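Progress report to the Nivell Fund
Neighborhood Supper Program, second reporting period
Thursday, April 11, 2024

Dear Celeste,

You told me last time that you'd rather get a letter than a spreadsheet, so you're getting a letter (the spreadsheet is attached anyway, Vikas would never forgive me). It has been a busy stretch and mostly a good one. I'll go through the suppers first, then the kitchen, then the money, then the things I'm worried about.

The suppers

We've now held 30 suppers since the grant started in November, and we've served 3,830 plates. I had to ask Vikas to add that up twice! When we wrote the application we were picturing a smaller crowd, older folks mostly, and a quiet room. The older folks came all right, but so did a lot of families from the apartments behind the bus depot, and on a full night we put out 112 seats and then start pulling in the piano bench.

The menu has settled down. Lanying Li runs the kitchen and she has a rotation of six dinners that she can make without thinking - two soups, two rice dishes, the baked ziti and a chicken and white bean stew that people ask about by name. We tried a build-your-own taco night and it was a mess, fun but a mess, and the line went out the door and around the side of the building. We'll do it again in summer when it can go outside.

A thing I didn't expect is how much people care about sitting down to a set table. In the first weeks we handed out food on paper plates with the plastic forks in a cup by the door, and folks ate fast and left. Yichen Jia kept saying it felt like an airport. So in January we moved over to real plates and real silverware, with trays for people who have trouble carrying, and the room changed. People stay for coffee now. Some of them stay until we start stacking the chairs, and then they stack chairs too.

The switch cost more than we planned (see the money part below) and it means a lot more washing up. But if you asked me which dollars of yours did the most, I'd point at those.

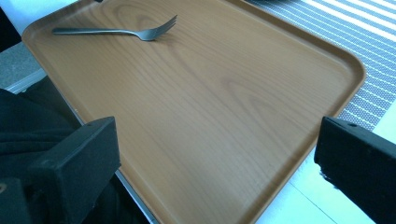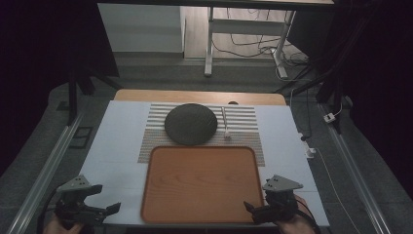
Photos: Muchen Xue / Neighborhood Supper Program

The kitchen

The new dishwasher went in during the second week of February. You approved the change to that budget line over the phone, and thank you again for being so quick about it. The old one took nine minutes a load and leaked on the left side. The new one is done in under three, and Lanying has stopped sending me pictures of the floor.

The county inspector came in March and we passed, with two notes. One was a missing thermometer in the small fridge, which we fixed the same day for the price of a sandwich. The other was the hand sink by the back door, where the water takes too long to get hot. That one needs a plumber. I have one quote and I'm waiting on a second, and I'd like to have it fixed before the end of May.

We also lost a walk-in cooler for a weekend. The compressor quit on a Friday night and we had a delivery in there for Saturday. Gido, the grocery two doors down, let us move everything into their back room, and we didn't lose a thing except some lettuce that was on its way out already. I took them a pan of ziti. The repair was under warranty, so that one doesn't show up in the numbers.

The people

Here's where we are on helpers. We have a dependable crew for cooking and serving, and a thin one for cleanup, which surprises no one who has ever washed a stew pot. Yichen has started a sign-up sheet where cleanup comes with first pick of the leftovers, and it's helping. We've also got four high school students earning their service hours with us, and they are terrific with the little kids. One of them made name cards for every table at the February birthday supper, with drawings, and I'm told several are now on refrigerators.

The piece of the plan that's behind is the cooking class. We promised you a six-week class for new parents this spring, and we've only held the first two sessions. Our teacher had to move away for a family reason and it took me too long to find someone else. Lanying has offered to teach the rest herself if I can get another cook in on Tuesdays. I think that's the answer, and I think we can finish by the end of June, but I'd rather tell you now than have you find it in the spreadsheet.

The money

Vikas has the full breakdown, so I'll just hit the parts you'd ask me about. Food is a little under budget, thanks to the produce donations. Tableware is over by $426. Most of that is silverware, and I underestimated how much we'd need once you allow for the stuff that's in the wash. (Forks also go missing. I have no theory.) I'd like to cover it out of the food line if you're comfortable with that, and I've put the request on the second page of the attachment for you to sign.

Rent is flat through the end of the year. Our landlord wants to talk about next year's lease in the fall, and he's been friendly about it so far, but the building across the street just sold and I don't love the timing. I'm asking around quietly about other kitchens so we aren't caught flat-footed.

What's next

Between now and the next report we want to finish the class, fix that sink, and start a second seating on Thursdays for people who get off work late. The second seating is the one I'm most excited about. We've had folks turn up at seven-thirty in their work clothes and all we can do is pack them a box to take home, and they always look past us at the tables. Lanying says the kitchen can handle it if we stick to soup that night - and if somebody besides me cuts the bread, apparently I cut it too thick.

You asked whether you could bring two of your board members by. Yes, please, any Tuesday or Thursday, and come hungry. Doors open at five-thirty, and there's parking behind the building if you get there before the choir does. Just let Muchen know how many of you are coming and whether anybody can't eat nuts or dairy.

Thank you for all of it, and call me if anything in the numbers looks funny.

Warmly,
The program coordinator, for everyone in the kitchen

Attached: budget to date, reallocation request, class schedule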